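Tabletop Cell Practice

Tabletop cell practice is the set of house rules, habits and written standards that govern work with small robot arms mounted at a table or on a light frame. It grew up in laboratories and training shops, where people and arms share a floor for most of the day and where the tasks change far more often than they would on a production line. The best known written version is the Radbridge Code, a short document that has been copied, trimmed and added to by many shops since it first went around.

History

The Radbridge Code began as a checklist kept by Pramila Shukla, who was looking after several two-armed cells at the Radbridge workshop and had grown tired of answering the same questions every morning. Mortimer Brannigan, a former machine shop instructor, rewrote her notes in plain sentences and put them in the order of a working day, from unlocking the door to shutting off the power. The first full edition is dated Apr 30, 2020. It was shared freely, and a revised edition with a longer part on cables followed in May of the next year.

Two other documents are often mentioned alongside it. The Tustska rules are stricter and were written for larger arms, and the Remik notes are mostly about software and logging. Many shops borrow a little from each, and Brannigan is said to have been quite pleased about that – he never thought of his text as finished.

Floor and access

The code asks that the area around a cell be marked on the floor with striped tape, and that the tape be replaced when it starts to lift. People may walk past on the outside of the line at any time. Crossing it calls for a spoken warning to the operator and a spoken answer back. A clear path 600 mm wide is kept on at least one side, and a fire extinguisher must be within easy reach of the operator's usual place.

Loose cables get a good deal of attention, and the revised edition gives them two full pages. Those that cross a walkway are covered or lifted overhead, while those that serve the arms are tied with enough slack for the full reach of the joint and a little more besides.

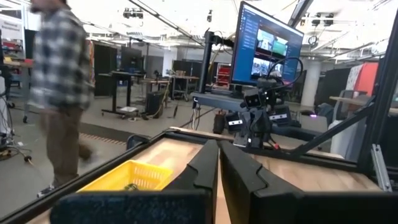 Speed is the next matter. During setup, and whenever a hand is inside the cell, the code limits the arm to 100 mm per second, and it asks for the limit to be set in the controller so that it does not depend on anyone's memory. Two arms that can reach each other are treated as one machine with one stop button, however they happen to be wired.

Objects and grippers

Items to be handled are checked before the first run of the day. Anything cracked or sharp is set aside, and containers are placed where the gripper can approach without brushing the frame. Fingers are wiped down and looked over at every shift change, and the Awasthi supplement (a later add-on used mainly in teaching shops) calls for fresh finger pads after 2000 grasps, or sooner if they have begun to shine.

Records

Every session has a line in the log with the operator's name, the task and anything odd that came up. Shukla was firm that small oddities belonged there too – a squeak, a slow start, a video feed that froze for a moment – and the code keeps her wording on this point nearly unchanged.

Reception

Shops that use the code tend to like its size, as it can be read over a cup of coffee. The usual complaint is that it says very little about remote operation, and some readers find the spoken warnings awkward in a noisy room. A few have replaced them with hand signals, which the revised edition allows as long as the signals are posted at the door.

See also: Tustska rules; Remik notes; Awasthi supplement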